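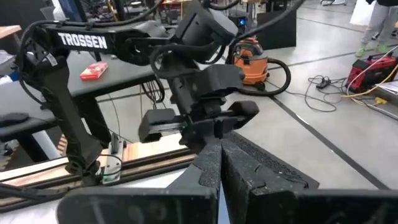 30 mai 2022, cahier du projet bols, groupe de Nadley

Bon, reprise du tri de vaisselle avec Geeta et Vilgot ! Objectif du trimestre inchangé : prendre un bol, le poser dans un autre, sans que personne touche au clavier. On a refait le zéro des deux bras ce matin (Geeta a noté les offsets dans le fichier commun, ne pas écraser svp) puis lancé 10 essais avec le script de Sverre. Résultat : 6 bons. En novembre on aurait signé tout de suite, mais là je râle un peu.
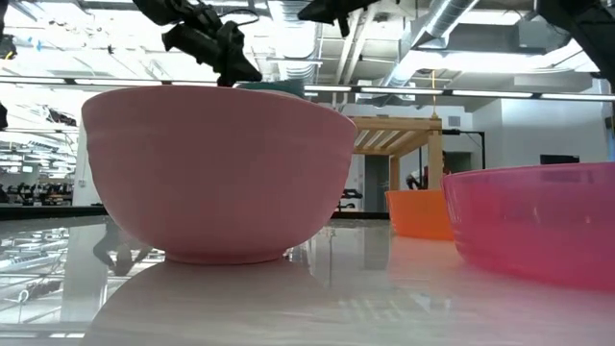
Mon souci reste l'approche par le haut. Je descends trop vite sur les derniers 73 mm et le poignet corrige en retard, alors j'ai baissé la vitesse dans la config. Le grand bol rose mat, avec son pied étroit, m'embête plus que l'orange, je le vois bien pivoter si on appuie sur le rebord. Et puis la table blanche brille tellement que tout s'y reflète, bras compris : Vilgot veut essayer un masque sur la segmentation, moi je poserais bien une nappe mate...

À faire : relire les logs, demander à Myfanwy si on garde le seuil à 230.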